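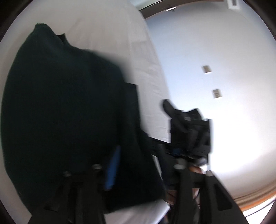

Skikavow Prendas: ficha de datos

Versión de octubre
Mantenimiento: Hanne Arnardóttir
Revisión de anotaciones: Hrefna Vestergaard

Resumen

Skikavow Prendas reúne secuencias cortas de manejo y plegado de ropa sobre superficies domésticas, sobre todo camas hechas con sábana lisa. Cada secuencia cubre una sola prenda, desde que se deja amontonada sobre la superficie hasta que queda plegada o se abandona el intento. El conjunto contiene 1.082 secuencias, grabadas en 9 viviendas.

El interés principal está en las prendas gruesas y oscuras: chaquetas, sudaderas, forros polares. Son las que peor se segmentan cuando están en montón, por la falta de contraste entre los pliegues y por la facilidad con que un cuello o un puño queda oculto bajo el resto de la tela.

Contenido de cada secuencia

secuencia.mp4: vídeo sin audio.
estado.csv: una fila por fotograma anotado, con el estado de la prenda.
prenda.json: categoría, color dominante, grosor y tipo de cierre.
superficie.json: tipo de superficie, color y textura de la sábana o funda.

Los identificadores son correlativos dentro de cada vivienda y no se reutilizan. Si una secuencia se retira, su número queda vacante.

Categorías de prenda

Se usan 20 categorías. La lista completa está en categorias.txt. Las dudas más frecuentes se resolvieron así:

chaqueta: abierta por delante en toda su longitud, con o sin cremallera.
sudadera: cerrada por delante, o con media cremallera.
forro: tejido polar visible por el exterior. Prevalece sobre chaqueta cuando se cumplen ambas condiciones.
indeterminada: el montón no permite distinguir la categoría en ningún fotograma de la secuencia.

La categoría se asigna por secuencia completa. Una prenda que al principio solo se ve como un montón recibe la categoría que se le reconoce al desplegarla.

Estados

El campo estado admite 5 valores:

monton: la tela descansa sin forma reconocible; puede asomar alguna parte (cuello, puño, dobladillo).
sujeta: hay tela pinzada, con o sin elevación.
extendida: se ve al menos la mitad del contorno de la prenda apoyado en la superficie.
plegado_parcial: existe al menos un doblez intencionado.
plegada: la prenda no cambia más hasta el final de la secuencia.

Cuando coinciden monton y sujeta se anota sujeta. Un doblez casual de la tela sobre sí misma, por ejemplo en la cresta de un montón, no cuenta como plegado_parcial.

Superficies

Predominan las sábanas blancas o de tono claro, sin estampado. Las arrugas de la sábana no se anotan, aunque en tejidos claros pueden confundirse con bordes de la prenda. Las colchas acolchadas y las mantas de punto figuran con textura = relieve, y conviene evaluarlas por separado.

El borde de la cama aparece curvado en buena parte del material por la distorsión del objetivo gran angular. Los vídeos se distribuyen sin rectificar. Los parámetros de calibración están en calib/ y la corrección queda a cargo de quien use los datos.

Proceso de anotación

La primera pasada se hizo con Sketach 2, que propone cambios de estado a partir de la variación del contorno. Todas las propuestas se revisaron a mano. En prendas oscuras la herramienta adelantaba de forma sistemática el paso a extendida, por lo que en ese subconjunto se descartaron sus propuestas y se anotó desde cero.

Los desacuerdos entre anotadoras se resolvieron en una segunda lectura. El valor original se conserva en la columna estado_previo.

Limitaciones conocidas

Los colores muy oscuros (verde botella, azul marino, negro) comparten a menudo la etiqueta oscuro. No debe usarse color_dominante para distinguir entre ellos.
El grosor se estimó a la vista, en tres niveles, sin medición del tejido.
Hay muy poca ropa infantil y ninguna prenda de lencería.
Los fotogramas con desenfoque de movimiento no se han filtrado. La columna nitidez permite excluirlos.
Las prendas con forro interior de otro color pueden aparecer como dos regiones separadas en las máscaras.

Particiones

La división se hace por vivienda, de modo que ninguna prenda aparece a la vez en entrenamiento y en prueba. Las listas están en particiones/. Quien necesite una división distinta debe agrupar por el campo id_prenda.

Cambios respecto a la versión anterior

Se separa forro de chaqueta.
Se corrige el tipo de cierre en las prendas de la vivienda Lykkegaard.
Se elimina la columna planchado, que estaba vacía en casi todas las filas.

Incidencias

Los errores de etiquetado se comunican en el gestor del repositorio, indicando el identificador de secuencia y el intervalo de fotogramas.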